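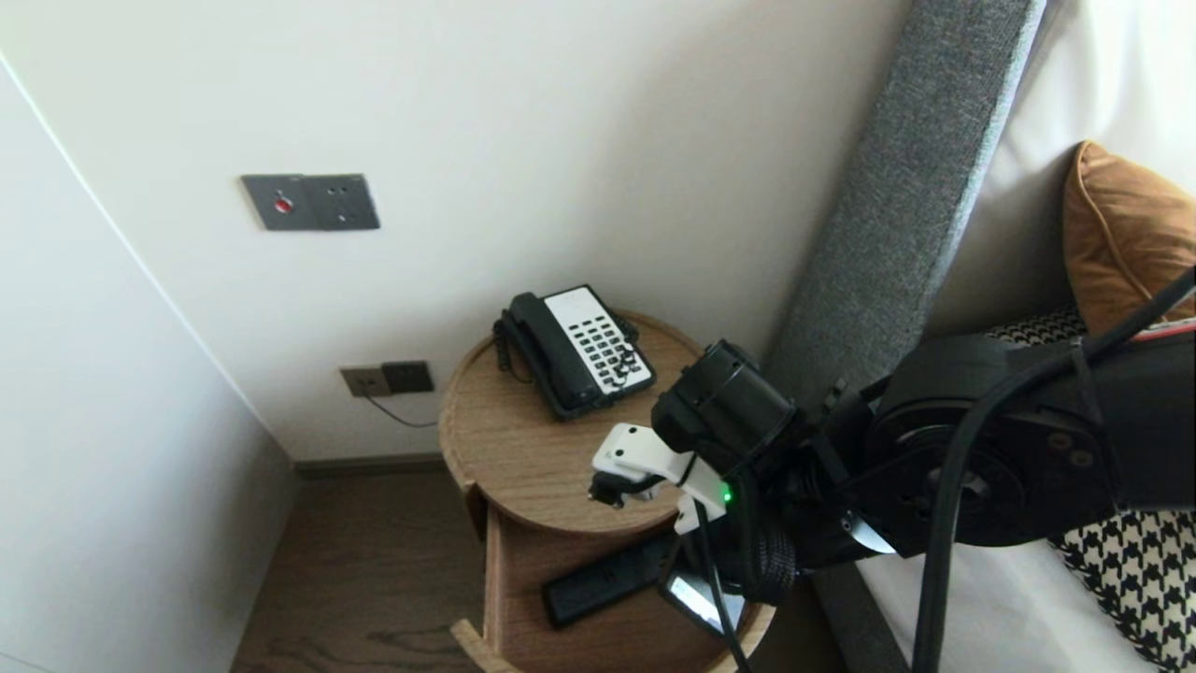
Search this site Go

Tuesday, April 21, 2020

Alkalinity again. The Hrynyshyn well has been reading low on my bench for most of the month, and Noel Umali's results on the split samples come in higher every time. Same bottle, same fill, same cooler. One of us has a method problem and I set the day aside to find out if it was me.

Started with the acid. The 0.02 N sulfuric was from an opened Cendier bottle with my initials on the cap and no date, which is my own fault. Dried sodium carbonate in the oven last night, let it cool in the desiccator, weighed it out this morning and made up a fresh standard. Titrated the acid against it. The acid was slightly strong. A strong acid needs less volume to reach the endpoint, so the calculated alkalinity comes out low when you use the label value. Right direction, then, but too small to cover the gap between my numbers and Noel's.

Next, the buret. Ran water through it, no bubble in the tip, stopcock not leaking. Weighed what it delivered and the volumes agreed with the marks. Left it alone after that.

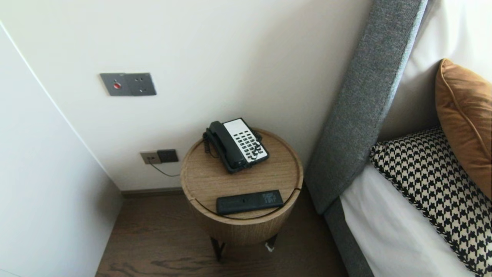
Then the endpoint. I have been using the mixed indicator and calling it by eye under the tube light over the sink. Noel titrates to a fixed pH with a meter. I pulled the Prevex meter off the shelf, calibrated with the pH 4, 7 and 10 buffers (slope fine, a bit slow to settle in the 4), and titrated with indicator and electrode in the same beaker. Stopped at what I would normally call the color change. The meter was still well above 4.5. I have been stopping early, at the first loss of green, when the chart for this indicator wants the full change to pink.

Repeated it on tap water with the same result. Moved the stirrer to the bench by the window with a white sheet of paper under the beaker, and the change was much easier to see. The sink light is yellow. I knew it was yellow and had not connected the two.

Ran the retained Hrynyshyn sample properly after lunch. Sample volume 100 mL, room temperature, slow stirring so as not to drive off carbon dioxide, acid added dropwise near the end. Result with the corrected normality: 167 mg/L as calcium carbonate. Duplicate agreed within 2 mg/L. Phenolphthalein alkalinity was zero, as expected at that pH.

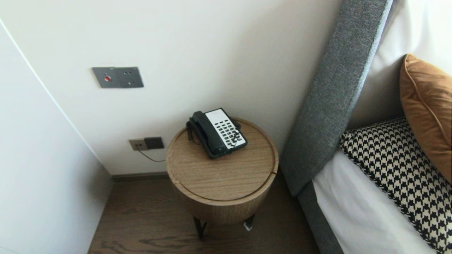
Called Noel with the number. His was in the same place. He asked if I had filtered the sample and I said no, and he said good, because the previous person in my job filtered everything. That may account for some of the older entries in the log, but I can't prove it and am not going to correct data on a guess. I have put a note beside my own April results saying the endpoint was visual and early.

Vsevolod Kobzar at Flularwood wants to know if the softener settings were based on the low figures. They were not. The softener runs on hardness, which is the EDTA titration, and that has a different indicator and has checked out against the standard. I wrote this to him twice in different words. The low alkalinity would have thrown off the corrosion index calculation, so that sheet gets redone from the start.

Rinsed the electrode and put it back in storage solution. Somebody had topped the cap up with deionized water, which leaches the reference and probably explains the slow settling in the 4 buffer. Emptied it and refilled. There is 75 mL of storage solution left in the bottle, enough until the May order.
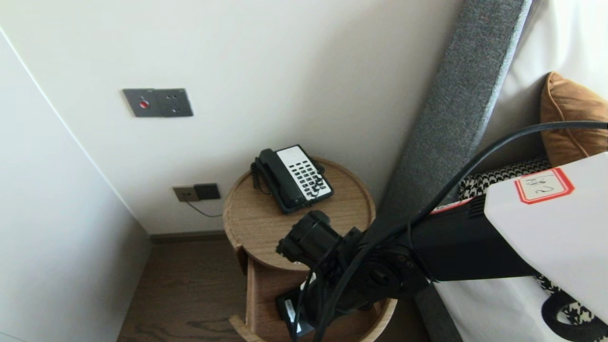
Left for tomorrow

Date the new acid bottle and throw out the old one.

Write the pH endpoint into the bench sheet so the indicator is only a backup.

Blank on the deionized water. I skipped it today and should not have.

Ask Noel for his stirring speed. Mine is set by ear.

Redo the corrosion index with 167 and send it to Vsevolod before he asks.

2 comments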